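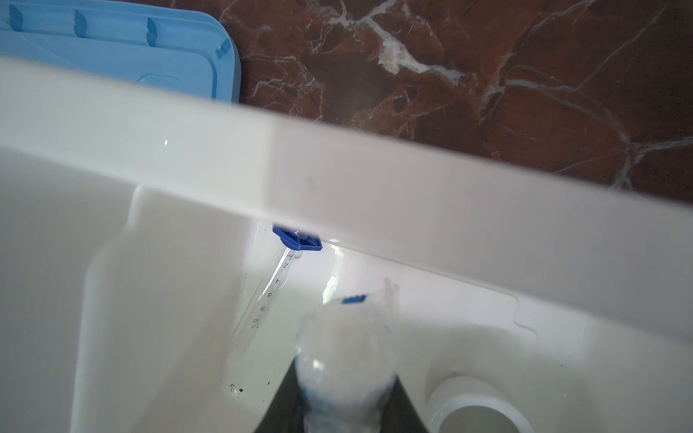

Page last changed: Thursday, 16:20

Norkley robots learn to sort mixed small parts from the wrist view

Norkley announced today the results of a new training method for robot grippers. The method, named Xiong, uses only the view from the wrist to pick single objects out of a white container, among them graduated tubes, crumpled wrappers and pipe fittings.

The robot learned from 500 picks guided by a person. In the test of 109 picks it was asked to handle soft and clear objects, which are difficult for a camera to see.

"The wrapper changes its shape with each touch - for us this was the hardest part," said Blažena Sokol, who leads the research.

Press contact: Vilém Holub, Norkley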